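4. Before you hang the Tramanby whiteboard

1. Clear a flat table and lay the board on it with the writing side up.
2. Put the packing cardboard to one side. You will need it again in step 3.
3. Peel the film off the writing surface, starting at a corner. Leave the wooden frame dry.

Caution: do not lean on the board while it is lying flat.
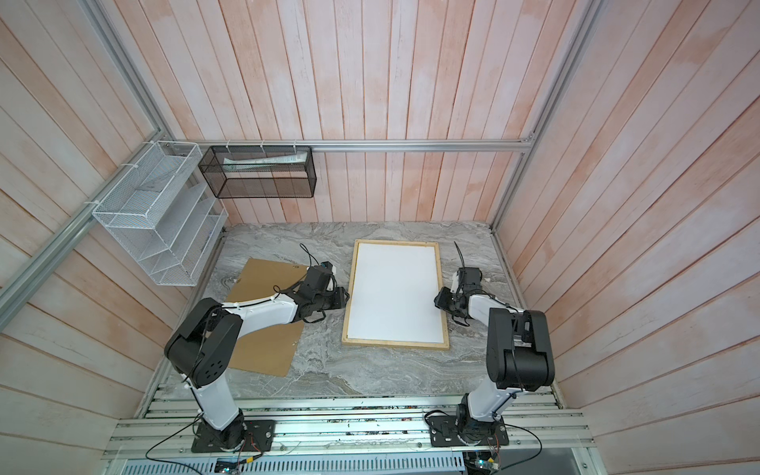
Zineb Ramadan adds that the film comes away more easily in a warm room, and that she leaves hers for 2 hours before peeling.

4. Wipe the surface with a soft cloth.
5. Mark the 2 screw holes on the wall, 58 cm apart.

Note: the board can be hung upright or sideways.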